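Flandine opened the doors of its Beltham workshop on 29 June 2020 to show how it hopes to teach machines to clear up after dinner. Those hoping to see a robot do the washing-up went home without one. The afternoon was given over to hand-held grippers, worked by people.

The company's project, called Omeo, collects recordings of ordinary kitchen jobs done with the tool. Josué Brito, who runs it, told visitors that 516 recordings had been made since April and that a robot arm would learn from them "in due course". Asked when, he said he would not be drawn on dates. 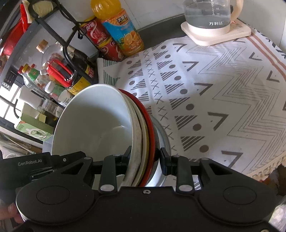
*A hand-held gripper closes on the rims of a stack of bowls and plates.*

Crockery is a fair test. Plates slide, rims differ in thickness, and a bowl that is gripped badly tends to end up on the floor. But a person's wrist and eyes do a great deal of the work in a demonstration like this, and Flandine had little to say about how much of that skill carries over to a motor.

Tainá Cavalcanti, who teaches catering at Seixas and had come with five of her students, was polite but unmoved. "I can already pick up a plate," she said. "I wanted to see it done when there's no one holding the handle."

Brito said the firm would rather show real work than a polished film. He would not give a failure rate, or say what an arm might cost a school or café kitchen. A second open day is planned, with no date set.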